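# Indoor Daylight in Shared Workrooms: Effect of Blind Position on Desk Illuminance

Raphaël Picard and Benoît Lecomte

## 1. Background

The Plullach building has large south-facing windows on the second floor. Users of the shared workrooms report glare in the morning and keep the blinds down for the rest of the day, with the ceiling lights on. This project measured how much daylight reaches the work surfaces at different blind positions.

## 2. Method

Measurements were taken in August in 3 rooms of similar floor area. A Hoko handheld light meter was placed flat at desk height, facing up. Readings were logged with the blinds fully open, half closed and fully closed. Ceiling lights were off in all cases.

In total, 156 readings were kept. Readings taken while a cloud was passing were thrown out and repeated. The meter was checked against the reference unit in the Leblanc lab before the first session and after the last one.

## 3. Results

With the blinds half closed, desks next to the window kept 60 percent of their open-blind value. Desks at the back wall kept more than that, as much of their light arrives by reflection from the ceiling. The slat angle mattered more than expected. Slats tilted upward gave a more even spread across the room than slats left flat.

Corner positions were the hardest to measure. Two readings taken a hand's width apart often differed noticeably, and the operator's own shadow had to be kept off the sensor.
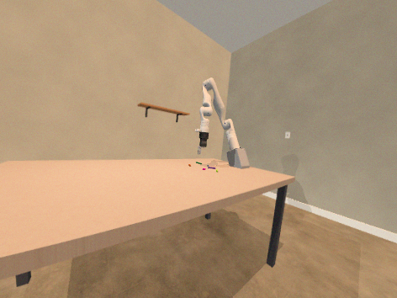
Surface color also has an effect. A pale, matte top returns light to the walls and ceiling, while a dark top absorbs most of it. We did not separate this factor from room layout, and the Flollach model we used for comparison assumes one reflectance for all furniture.

## 4. Limitations

All sessions were held before noon. Low winter sun was not covered. Window glass was not cleaned between sessions, and its transmission was not measured.

## 5. Further work

Repeat the half-closed series in winter with the slat angle fixed at two settings, and log the outdoor level at the same time.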